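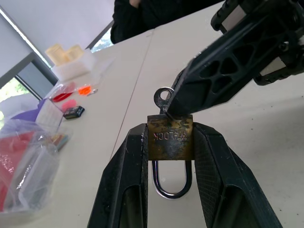
ブリヌヴァウ、屋外収納「リタノ」の契約約款を改定 6月から順次適用、鍵の取り扱いと解約手続きを明確化

読了時間 15分
シェア 154

収納スペースの賃貸事業を営むブリヌヴァウ(Brinuvau)は、屋外型収納サービス「リタノ(Litano)」の利用契約約款を全面的に見直し、6月の更新分から順次適用すると発表した。対象となるのは、タムノ(Tamuno)およびエルトステッド(Eltstead)の2拠点に設けられた計601区画である。新規の契約者には申し込みの時点から新約款が適用され、現在の利用者については、各契約の更新時に切り替えられる。

今回の改定は、鍵の管理、解約時の明け渡し、長期滞納への対応、保管を認めない物品の範囲など、利用者からの照会が多い項目を中心に行われた。従来の約款はサービス開始時に定められたもので、その後の料金体系の変更や設備の更新については、個別の覚書や掲示によって補われてきた。同社は、規定が複数の文書に分散し、利用者にとって確認しにくい状態にあったとしており、これらを一つの約款に統合した。

月額の利用料に変更はない。契約時の事務手数料も据え置かれる。

鍵は利用者が用意、錠の規格を明示

リタノの区画は、利用者が自ら用意した南京錠を扉の掛け金に取り付けて使用する方式をとっている。運営側は合鍵を保有しない。この基本的な仕組みは改定後も維持されるが、旧約款では錠の種類に関する定めがなく、掛け金に合わない錠を無理に取り付けたことによる扉の変形や、屋内用の錠が雨水で固着し利用者自身が開けられなくなるといった事例が報告されていた。

新約款では、屋外での使用に適した錠を用いること、掛け金の穴に無理なく通る太さのものを選ぶことが利用者の責務として明記された。適合する寸法は区画の型によって異なり、契約時に交付される区画明細書に記載される。既存の利用者には、更新の案内に明細書が同封される。現在使用している錠が適合していれば、交換の必要はない。

鍵式、ダイヤル式のいずれも使用できる。ダイヤル式については、番号を失念した場合の開錠を運営側が行うことはできず、錠を切断する以外に方法がない場合があることを、契約時に書面で説明する。暗証番号を運営側に届け出る制度は設けない。区画の扉や近接する壁面に番号を書き留める行為は、盗難防止の観点から禁止される。

鍵を紛失した場合の手続きも統一された。利用者は拠点の窓口または電話で申し出たうえ、本人確認書類と契約書の写しを提示し、係員の立ち会いのもとで錠を切断する。切断作業は同社が指定する業者が行い、手数料は1回につき1,000円とする。これまでは拠点ごとに扱いが異なり、エルトステッドでは実費精算、タムノでは利用者が自ら業者を手配する方式であった。新たな錠は利用者が用意し、切断後ただちに取り付ける。錠の用意がない場合、作業は行われない。

共同で区画を利用している場合、切断の申し出ができるのは契約者本人と、あらかじめ届け出のある同居の家族または従業員に限られる。届け出の変更は窓口で随時受け付ける。電話での変更は認められない。契約者の死亡その他の事情により相続人が開錠を求める場合には、戸籍に関する証明書など、同社が指定する書類の提出を要する。必要書類の一覧は約款の別紙に掲載された。

錠を取り付けないまま区画を使用することは、空の区画であっても認められない。利用開始日までに荷物を搬入しない場合にも、施錠をもって引き渡しの完了とする。

解約時の明け渡し基準

解約の申し出は、従来と同じく解約を希望する月の前月末までに行う。新約款では、このほかに明け渡しの完了を判断する基準が条文として加えられた。

明け渡しにあたっては、区画内の物品をすべて搬出し、床面を掃き清め、扉の錠を取り外すことが求められる。錠が残されている場合、区画が空であるかどうかを外から確認できず、次の利用者への引き渡しに支障が生じる。同社の集計によれば、過去の解約のうち154件で錠が取り付けられたまま契約終了日を迎え、確認の連絡に時間を要したという。

契約終了日の午後5時の時点で錠が残されているときは、運営側がまず登録された連絡先に電話をし、続いて書面で通知する。通知の到達後、所定の期間内に取り外しがなければ、係員2名以上の立ち会いのもとで錠を切断し、内部を確認する。切断に要した費用は契約者の負担となる。内部に物品が残されていた場合の扱いは、後述する残置物の規定による。

棚板、すのこ、除湿用品など、利用者が区画内に持ち込んだ設備類は、すべて残置物に含まれる。次の利用者に譲る目的で残すことも認められない。これまで一部の拠点では、状態のよい棚をそのまま引き継ぐことが慣例として行われてきたが、破損時の責任の所在が不明確であることから、改定を機に取りやめる。壁面へのねじ止め、接着剤による固定、床面への塗装は引き続き禁止される。

敷金の返還は、明け渡しの確認後に指定口座への振り込みで行う。錠の切断費用、清掃費用その他の控除がある場合には、内訳を記した書面を送付する。控除の内容に異議があるときは、書面の受領後に申し立てることができ、同社は作業時の記録を開示したうえで回答する。旧約款には異議申し立ての規定がなく、個別の交渉に委ねられていた。

滞納と残置物への対応

利用料の滞納が生じた場合の手順も整理された。支払期日を過ぎた時点で通知を送り、翌月の期日までに支払いがなければ再通知を行う。その後も支払いが確認できない場合、同社は区画への立ち入りを制限することができる。制限は、利用者の錠とは別に運営側の錠を追加する方法による。利用者の錠をこの段階で切断することはない。

滞納分が支払われたときは、窓口の営業時間内に運営側の錠を取り外す。営業時間外の支払いについては翌営業日の対応となる。立ち入り制限中も利用料は発生する。

契約が解除された後に残された物品については、目録を作成し、写真による記録を残したうえで、所定の期間保管する。保管期間中に契約者から引き取りの申し出があれば、未払い額の精算後に返還する。未払い額の精算が困難な場合であっても、身分証明書、位牌、写真、医療用の器具など生活上または心情上とくに重要と認められる物品については、先に返還の協議に応じるとの条項が新設された。旧約款では、残置物はすべて一律に扱われていた。

保管期間の満了後の処分については、関係法令に従い、必要な手続きを経て行うとされている。処分に際して対価が得られた場合は未払い額に充当し、残額があれば契約者に返還する。

保管できない物品の範囲を拡大

区画内に保管できない物品の一覧も改められた。燃料、塗料、火薬類、高圧ガス容器、動植物、生鮮食品、現金および有価証券は、従来どおり保管できない。これに加え、今回の改定では、取り外した車載用の蓄電池、容量の大きい携帯用電源、膨張や変形のみられる充電池が明示的に禁止された。

工具類や掃除機などに付属する充電池については、本体から取り外し、区画外で保管することが推奨される。禁止ではないが、夏季の屋外区画では内部の温度が上昇しやすく、製品の取扱説明書に定められた保管温度を超えるおそれがある。利用者は各製品の説明書を確認するよう求められている。

米、粉類、乾物、ペット用の飼料などは、密閉容器に入っているものを含めて禁止とされた。旧約款では「腐敗のおそれのある食品」とのみ記され、乾燥食品の扱いについて照会が相次いでいた。防災用の備蓄食料と飲料水は、未開封の製品であり、かつ表示された期限内のものに限って保管が認められる。期限の管理は利用者の責任となる。

タイヤの保管は引き続き可能である。ただし、横積みの高さは区画の型ごとに定められた範囲とし、通路側に立てかけて置くことはできない。扉を開けた際に荷崩れが起き、通行者に接触するおそれがあるためと説明されている。自転車は、電動式のものについて蓄電池を外した状態でのみ保管できる。原動機付きの車両は、専用区画を除き保管できない。

衣類、書籍、楽器、美術品については、温度および湿度の調整が行われないことを承知したうえで保管するものとされた。屋外区画は結露やかびの発生を完全に防ぐ構造にはなっておらず、湿気による損傷は補償の対象に含まれない。梱包時に新聞紙や布を用いる場合には、定期的に状態を確認することが望ましいとしている。

補償制度と利用者の責務

契約者は従来、同社が提携する補償制度への加入を任意で選択していた。改定後も加入は任意だが、加入しない場合には、物品の損害について自らの保険で備えるか、または補償を受けない旨を確認する書面への署名が必要となる。

補償の対象となるのは、火災、落雷、風水害および施錠された区画への侵入による盗難である。盗難については、錠または扉に外部から破壊された痕跡が認められることが条件となる。鍵を差したまま区画を離れていた場合、鍵を扉の周辺に隠し置いていた場合、錠を完全に閉じていなかった場合には、補償は行われない。同社は、施錠後に掛け金を手で引いて閉まっていることを確かめるよう呼びかけている。

事故や盗難を発見した利用者は、内部の物品に触れず、まず拠点の窓口に連絡する。窓口の営業時間外は、各拠点の門扉に掲示された夜間連絡先を用いる。盗難の疑いがある場合には、警察への届け出を利用者自身が行い、受理番号を窓口に伝える。

区画を事務所、作業場、居住の用に供することは禁止される。荷物の整理のために扉を開けて滞在することは差し支えないが、通路に物品を広げたまま離れることはできない。延長コードによる電源の引き込み、照明器具の常設、火気の使用も認められない。

利用時間と構内の通行

利用時間は両拠点とも午前6時から午後10時までとなる。エルトステッドではこれまで終日の出入りが可能であったが、夜間の車両音について近隣から意見が寄せられており、タムノの運用に合わせることとした。時間外の利用がやむを得ない事業者には、事前の申請により個別に許可する制度が設けられる。許可を受けた場合も、構内では徐行し、エンジンを停止して作業を行うことが条件となる。

積み降ろしのための駐車は、区画前の白線内に限られる。タムノでは構内の通路幅が狭く、大型の貨物車は進入できない。引っ越し業者などに搬入を依頼する場合には、車両の寸法を事前に窓口へ知らせる必要がある。エルトステッドでは、入口に近い一画が大型車用の積み降ろし場として整備され、予約なしで利用できる。長時間の占用が見込まれるときは、窓口への連絡が求められる。

台車は両拠点に備え付けられている。使用後は所定の置き場に戻し、区画内に入れたまま施錠しないよう、約款に新たな一文が加えられた。構外への持ち出しも禁止される。

ごみ置き場は構内に設けられていない。梱包材、段ボール、不要となった物品は利用者が持ち帰る。窓口で粗大ごみの収集を取り次ぐことは行っていない。

門扉の開閉には、契約時に貸与される入場用の札を用いる。札の紛失時は速やかに窓口へ届け出るものとし、届け出を受けた札は無効化される。区画の錠と鍵は利用者の所有物であり、札の紛失とは別に取り扱われる。

切り替えの手続き

新約款の全文は、両拠点の窓口で閲覧できるほか、希望者には郵送される。現在の利用者には、更新月に先立って案内文書、新約款、区画明細書および旧約款との対照表が送付される。約1,000件にのぼる過去の照会記録をもとに作成された質疑応答集も、あわせて同封される予定である。

更新にあたり、利用者は同意書に署名し、返送用の封筒で送付するか、窓口に持参する。同意書の提出がない場合、契約は直ちに終了せず、旧約款のもとで最長2か月間延長される。この期間内に担当部署から電話または書面で意思の確認が行われる。新約款に同意しない利用者は、延長期間の終了までに区画を明け渡すものとし、この場合の日割りによる利用料の精算には手数料がかからない。

住所、電話番号、勤務先などに変更がある利用者は、同意書とともに変更届を提出する。登録された連絡先が古いままであると、緊急時の通知や契約終了時の連絡が届かないことがあり、同社は更新の機会に登録内容を確認するよう求めている。法人契約については、担当者の変更も届け出の対象となる。

窓口での説明会は両拠点で開催される。参加は任意で、事前の申し込みを要しない。タムノでは管理棟の1階、エルトステッドでは受付棟の待合室を会場とし、いずれも午後2時に開始する。区画の掛け金に適合する錠の見本も会場に置かれ、手持ちの錠を持参すれば寸法の確認を受けられる。

なお、屋内型の収納施設については今回の改定の対象に含まれず、現行の約款が継続して適用される。屋内型と屋外型の両方を契約している利用者には、屋外区画に関する書類のみが送付される。屋内型の約款の見直しについて、同社は時期を定めていないとしている。

改定内容に関する問い合わせは、各拠点の窓口で午前9時から午後5時まで受け付ける。照会の際は、契約書に記載された区画番号が必要となる。

コメント 2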